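Tereck Grid Placement Method: Operator and Set-up Guide
Section 4. Preparing the Work Surface and Running a Placement Trial
Issued by the Hadgu Manipulation Laboratory, 19 Sep 2020

4.1 Purpose

This section describes how to prepare a cell for grid placement trials and how to run one complete set. The method compares picking policies under start positions that can be repeated by a different operator on a different day. It assumes that the arm has been installed and that the safety checks in Section 2 have been signed off.

A complete set consists of 300 picks under one policy. Sets that stop early may be kept for fault analysis but are not to be entered in the results table.

4.2 Before You Begin

1. Confirm that the emergency button on each pendant in use has been tested during the current shift.
2. Clear the near rows of the grid. Tools, fasteners and test objects from earlier work must be returned to storage.
3. Load the cell profile in Jilari and check that the profile name matches the label on the cell log.
4. Set the arm speed limit to 35 percent. Do not raise this value during a set.
5. Move the arm to its home pose and allow it to rest there until Jilari reports a stable reading.

CAUTION: Keep both hands outside the taped area whenever the arm is enabled. The speed limit reduces the force of a contact but does not remove the risk of injury. 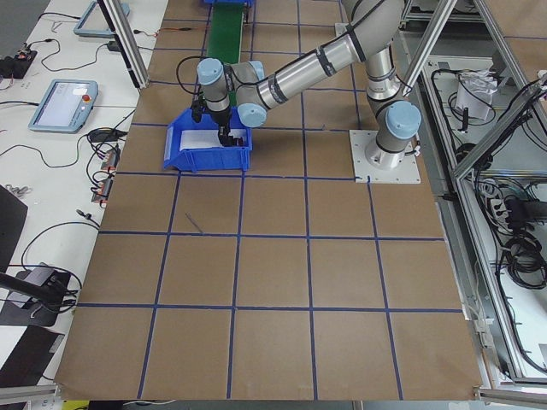 Grid registration links each taped square to a position in the arm's own coordinates, and it must be repeated whenever the covering or the tape has been replaced. The operator guides the gripper to a set of tape crossings and records the position at each one. Only crossings that can be seen clearly from the fixed camera are suitable. Where the blue lines run beneath or behind equipment, as they do toward the far end of the surface, the squares are marked as closed in the profile and are not used for placement. The two rows nearest the operator lie open from side to side and should be registered first. Faint creases in the brown covering do not affect the result, but a raised edge or a lifted piece of tape does.

4.3 Registering the Grid

1. Select Register Grid in Jilari and choose the near left crossing as the origin.
2. Guide the gripper down until its tip is just above the crossing, then record the point.
3. Continue along the row from left to right, then move to the next row.
4. When all open crossings have been recorded, select Solve.
5. Read the residual error. If it is greater than the limit in the cell log, repeat steps 1 through 4.

Note: A large error at a single crossing is usually the result of worn tape. Replace the tape and register the full grid again – a partial registration is not accepted.

4.4 Running a Set

1. Place the first test object in the square named by Jilari. Its long side should face the operator.
2. Step back from the surface and confirm on the pendant.
3. Allow the arm to complete the pick and the release into the bin. Do not assist the gripper.
4. Record the outcome as Success, Drop or Miss. An object that lands on the rim of the bin is recorded as Drop.
5. Repeat until Jilari closes the set.

CAUTION: If a cable catches on the arm or the bin, press the emergency button at once. Check the straps along the forearm before the arm is enabled again.

4.5 Reference Results

The reference policy, Getier, was measured with this method in the laboratory's own cell. It completed almost 80 percent of picks without a drop or a miss. Of the remaining outcomes, most were misses in squares next to a closed square, where the approach path is restricted. A new cell is considered comparable when its Getier result falls within the range printed in the cell log.

Note: Results obtained before grid registration was introduced should not be compared with those described in this section. Start positions in the earlier trials were set by eye.

4.6 Storing the Record

Export the set file and the registration file together. Both files are kept for 21 days on the cell computer and are then moved to the laboratory archive. If either file is missing, the set must be run again.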